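The Tablecloth Stays: A Desk Organizer on Mice, Mats and Small Figurines

The woman who runs the desk-sorting service at Wovimmont would like it known that she does not own a white desk. She does not own a ring light, either, or a plant that trails. What she owns, she says, is a kitchen table with one bad leg and a strong opinion about cables.

We met in Clarnen, at the long end of a café where the chairs had been chosen by somebody who never sits down. She ordered soup. I ordered the same soup, out of cowardice, and put my recorder next to the bread.

Wovimmont does small desks. Large desks, she told me, are a different trade. "People with large desks want to be told which drawer," she said. "People with small desks want to know if they can keep the thing." The thing varies. It has been a snow globe, a jar of foreign coins, a stapler shaped like a crocodile. She has been to 377 homes since she started, and she keeps the figure in a notebook along with the price of parking.

I asked what a small desk means.

"A table," she said. "Nearly always a table. It was bought to eat on, and then someone got a job they could do from home, or a kid got homework, and now it's a desk with a tablecloth."

She is fond of the tablecloth. This puts her at odds with most of the field, which treats cloth on a work surface roughly the way dentists treat caramel. Her view is that people put a cloth down for a reason that is none of her business, and that her job begins on top of it. The cloth does cause trouble. It bunches. It travels toward whoever is working and hangs down in their lap. A mouse on printed fabric can be a moody animal, and one on a fold is worse.

"So you get a pad," she said. "That's it, that's the secret, I charge money for that." She tore a piece of bread in half. "A dark pad on a pale cloth. You can find it in the morning without your glasses, and it tells the rest of the table where the work stops."
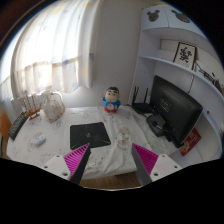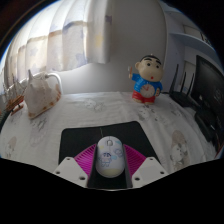 A plain cloth or a patterned one under a mouse pad?

Either will do, so long as it lies flat where the pad goes. Smooth the fabric from the middle outward before you set the pad down, and if the table is a slippery one, put a thin grip liner between the wood and the cloth. The pattern matters only to the person who has to look at it.

She gave me that answer in one breath, having clearly given it before, and then went back to her soup.

Mice are a subject she can stay on for some time. She likes a cord. Her clients apologize for their corded mice as if she had caught them with a rotary phone, and she tells them to stop. "A cord can't go under the couch," she said. "A cord doesn't need a battery at nine at night. You run it away from you, off the front of the pad, and give it a bit of slack, and then you leave it alone." What she can't forgive is the cord that goes around things. She once followed one around a lamp, a mug, a second mug and the leg of a chair.

She also has no quarrel with a mouse that has pictures on it. For a while she steered people toward plain gray equipment, on the theory that a calm desk was a desk with nothing to look at. She gave it up after a bad afternoon in Gostis, where she replaced a student's cartoon mouse with a sensible one and came back in June to find the sensible one in a drawer, still in its tie.

"It was a very good mouse," she said. "I took it home. I don't like it much either."

Which brought us to figurines. Every desk organizer has a line on figurines, and most of the lines are hard ones. Hers is a matter of distance. A figurine goes at the back of the table, where the eye can land on it and the elbow can't. She allows up to five, then she starts making a face. Two is better, one is best, and the one should be somebody the client would be sorry to see go.

How does she find out which one that is?

"I pick them up, one at a time, and I watch the client," she said. "I don't ask anything. With the wrong one they go on talking."

I wondered whether there was anything she did throw out. Clear plastic, she said, immediately. Trays, sleeves, the molded shells that other things came in. Her complaint is that it's invisible, and so it never makes anyone's list. On a white surface a piece of clear plastic can sit for months, being moved three inches to the left whenever someone needs the space. She asks what it's for. If the client has to pick it up and turn it over to answer, it goes in the bag - unless it is doing a job, in which case she apologizes to it and puts it back.

Her own tools are modest. She carries a soft brush, a damp cloth in a sandwich bag, a roll of liner and a handful of cable ties from Sowa, the hardware place across the street from her apartment, which sells them in packs of 200. She has not bought a second pack. This is partly thrift and partly, she admits, that she reuses the ones she cuts off badly.

A visit takes two hours. The first goes to taking things off the table and the second to arguing about which of them return. She doesn't photograph the results. Clients do, and send her the pictures, and she says she can't help looking at the edges of them to see how the cloth is hanging.

I asked about her own table, the one with the bad leg.

"There's a folded menu under it," she said. "From here, as it happens. It's out of date, they've dropped the fish."

She paid for her soup, moved the salt back to the wall where it had been when we sat down, and asked if I was going to finish the bread.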